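Wistetti Opens Basket Lending Shelf at Erkirton Store

ERKIRTON, 9 October 2020 — Home goods retailer Wistetti has opened a basket lending shelf at its Erkirton store, giving households a way to try out storage baskets for a month before they decide to buy. The service is free to anyone with a store card.

The shelf holds 131 baskets in wicker, seagrass, cotton rope and felt. Borrowers choose a basket, take it home and use it wherever clutter tends to collect, such as a hallway, a kitchen table or the foot of the stairs. After a month they can bring it back, swap it for another size or pay the shelf price and keep it.

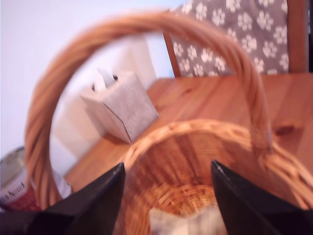 Wistetti tested the idea in July with customers of its Sernell store. During that month, 452 households borrowed a basket and filled out a short form when the loan ended. Kitchen and dining tables were the most common answer to the question of where the basket was used, ahead of bathrooms and entryways. A round basket with one tall, arched handle, like the woven wicker one on the pine-colored tabletop, was the style borrowers asked for most. Many wrote that they liked being able to pick up everything at mealtime and move it in one trip. Flat trays and lidded boxes were returned early more often than any other type.

The company has changed two things as a result of the test. Loans now run for a full month instead of two weeks, and each basket comes with a washable cotton liner. Liners should be returned with the basket — clean, if possible.

Baskets on the lending shelf are supplied by Yeo, which also handles repairs. Loose handles and broken strands are mended and the basket goes back on the shelf. Baskets that can't be repaired are taken out of the program.

The lending shelf is next to the checkout area at the Erkirton store. Customers may borrow one basket at a time. Wistetti plans to add a second shelf at Sernell once repairs to the baskets used in the test are finished.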